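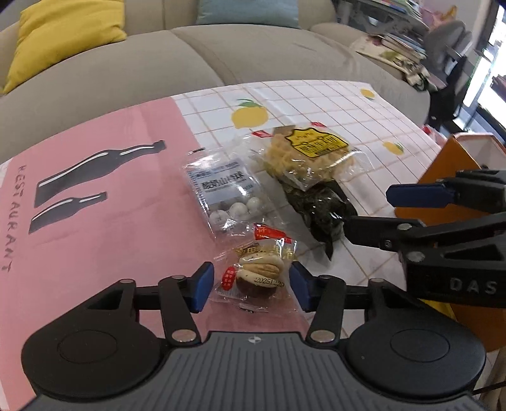 Perguntas frequentes — Embalagem individual de confeitaria

Última revisão: 21 de maio de 2023

As respostas desta página aplicam-se aos filmes e às bobinas fornecidos pela Karkton para doces, bombons, nozes cobertas e biscoitos recheados embalados à unidade. Para embalagens a granel ou tabuleiros termoformados, consulte a página correspondente.

Que filme devo usar para um produto com cobertura de gordura?

Para produtos com manteiga de cacau ou gordura vegetal na superfície, o filme de base é o polipropileno biorientado (BOPP) coextrudido, transparente, selável nas duas faces. A barreira à gordura é suficiente para a maioria das coberturas. Se o produto contiver frutos secos torrados, recomenda-se o BOPP com revestimento acrílico ou de PVdC, que limita a entrada de oxigénio e atrasa a rancificação.

O celofane ainda é uma opção?

Sim, para embalagem com torção. O celofane mantém a dobra melhor do que o BOPP corrente, mas é sensível à humidade e fica quebradiço em armazéns muito secos. Existe um BOPP de torção, da gama Claltico, que se comporta de forma semelhante e funciona nas mesmas máquinas depois de ajustada a tensão do desbobinador.

Qual é a diferença entre selagem a quente e selagem a frio?

Na selagem a quente, as mandíbulas fundem a camada exterior do filme. A temperatura, a pressão e o tempo de contacto dependem uns dos outros: se a velocidade da linha aumentar, o tempo de contacto diminui e a temperatura tem de subir. Na selagem a frio, o filme traz um adesivo à base de látex aplicado em registo e basta a pressão. Usa-se a frio quando a cobertura amolece facilmente ou quando a cadência é demasiado elevada para transferir calor de forma estável.

O adesivo de selagem a frio contém látex natural. Verifique os requisitos de rotulagem e as exigências do seu cliente antes de encomendar.

A selagem abre durante o transporte. O que devo verificar?

Pela ordem seguinte:
Contaminação da zona de selagem com migalhas, açúcar ou gordura.
Alinhamento das mandíbulas e desgaste do serrilhado.
Temperatura real das mandíbulas, medida com sonda de contacto. O valor do painel não serve para este fim.
Excesso de ar no interior da embalagem.
Diferença de altitude entre a fábrica e o destino. O ar retido expande-se e força a selagem longitudinal.
Se todos os pontos estiverem conformes, envie-nos amostras seladas e amostras de filme virgem da mesma bobina, com o número de lote.

Como se calcula a largura do filme?

Para uma embalagem do tipo almofada, some duas vezes a largura do produto, duas vezes a altura e duas vezes a largura da aba de selagem longitudinal. Acrescente depois a folga de enchimento. Um produto arredondado pede mais folga nos cantos do que um produto de secção retangular com as mesmas medidas máximas, e convém confirmar o resultado com um ensaio em máquina antes de fechar a arte final.

Quais são os formatos de bobina disponíveis?

O diâmetro exterior máximo é de 600 mm. As bobinas são fornecidas em mandril de cartão. A largura máxima de corte em stock é de 376 mm; larguras superiores são fabricadas por encomenda. As emendas são assinaladas com fita colorida visível no topo da bobina. Indique no pedido o sentido de saída do filme — um erro neste campo é a causa mais frequente de devolução de filme impresso.

Como devo armazenar as bobinas?

Na embalagem de origem, na horizontal ou suspensas pelo mandril, longe de fontes de calor e de luz solar direta. O filme deve ficar na sala de embalagem durante 24 horas antes da utilização, para equilibrar a temperatura. As bobinas com adesivo de selagem a frio têm prazo de utilização mais curto, impresso na etiqueta, e não devem ser guardadas junto de produtos aromáticos.

O filme transparente protege da luz?

Não de forma relevante. A luz acelera a oxidação das gorduras e altera a cor de recheios claros e de frutas em pó. Há três soluções habituais: filme metalizado, filme branco opaco ou filme transparente dentro de uma caixa secundária fechada. A terceira permite manter o produto visível depois de aberta a caixa e é a que menos altera o processo existente.

Posso embalar o produto ainda morno?

Não se recomenda. O vapor condensa na face interior do filme, dissolve o açúcar superficial e favorece o aparecimento de manchas na cobertura. O centro da peça deve estar à temperatura da sala. Em produtos com várias camadas, meça na camada mais espessa. Um túnel de arrefecimento demasiado frio causa o problema inverso: a peça sai abaixo do ponto de orvalho e a humidade deposita-se na própria cobertura.

Que informação tem de constar na unidade individual?

Depende do modo de venda. Se a unidade for vendida separadamente, aplica-se a rotulagem completa, com as exceções previstas para embalagens pequenas. Se só for vendida dentro de uma caixa rotulada, a informação pode, em regra, constar apenas da caixa. A legislação varia com o mercado de destino e a Karkton não presta aconselhamento jurídico.

O filme é reciclável?

O BOPP sem revestimento é um monomaterial e pode entrar no fluxo de poliolefinas onde exista recolha de filme flexível. O revestimento de PVdC dificulta a reciclagem. As unidades de pequena dimensão perdem-se com frequência na triagem, mesmo quando o material é adequado. O filme Thongdee, à base de celulose regenerada, tem ficha própria com as condições de compostagem.

Qual é a quantidade mínima de encomenda?

Para filme neutro em stock, uma bobina. Para filme impresso em flexografia, o mínimo é de 2.227 metros por referência. O prazo de entrega do filme impresso é de 11 dias úteis após aprovação da prova de cor. As encomendas recebidas em março podem ter prazo alargado devido à paragem de manutenção da unidade de Resotville.

Fazem ensaios com o produto do cliente?

Sim, na linha piloto de Resotville. Envie produto suficiente para o ensaio, acondicionado de modo a chegar inteiro, e a ficha técnica com a lista de alergénios. Sem esta lista, o produto não entra na sala. O relatório inclui os parâmetros de selagem, a força de abertura e o resultado do ensaio de estanquidade por imersão. As amostras embaladas são devolvidas apenas se isso for pedido no formulário.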